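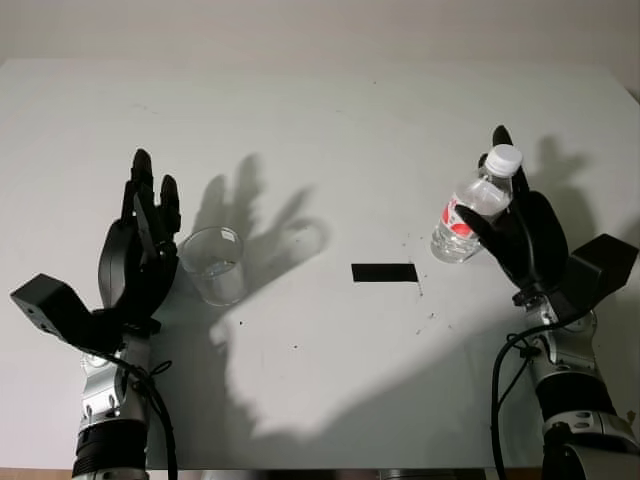
This site uses cookies to remember your settings. Accept | Manage

[Warkham-list] Re: Hard water, again
From: Jarlath Flanagan
Date: Nov 8, 2023

On the matter of the new water softener at the hall, Durán wrote:

> I have now read the whole Pavow manual, all 41 pages, and I still
> don't know what setting we should be on. The dial goes from 1 to 9.
> The manual says to "adjust to local conditions." Does anyone have
> the figure from the water company? Also the kettle is furry again.
> Also, who ordered 500 filter papers?

I ordered the filter papers. The box was described online as "1 unit" and I took that at face value. They're on the shelf over the coats, and they will outlive several of us.

The water company did send me a figure, after two phone calls and a form. It's on a scale the Pavow dial has never heard of. I wrote back asking for a conversion and got a leaflet on saving water in the yard. So I did what my father would have done, which was to set it to 5 and go home.

The kettle is a separate problem. The kitchen tap isn't on the softened line and never was. When Clanex did the pipes they ran the softener to the restrooms and the outside faucet, so we have the silkiest hose water in the county and tea you could chew. Moving the kitchen over is quoted at $1,564, plus a day with the water off. I've asked whether that could be any day other than the pancake breakfast, and they're checking.

Until then, white vinegar. Half a cup, fill to the line, boil, leave it an hour, rinse 2 times. Please do the rinsing. Last time someone left it in there and the choir drank it, and were polite to me for a month.

Salt for the softener is in the blue bin by the back door. It is not for the steps. If it ices up in December, the bag for the steps is the one marked STEPS.

Durán, can you bring the manual back when you're done? Page 30 has the phone number on it and I never wrote it down.

Jarlath

Get the list digest in your inbox once a week. Enter your email to subscribe.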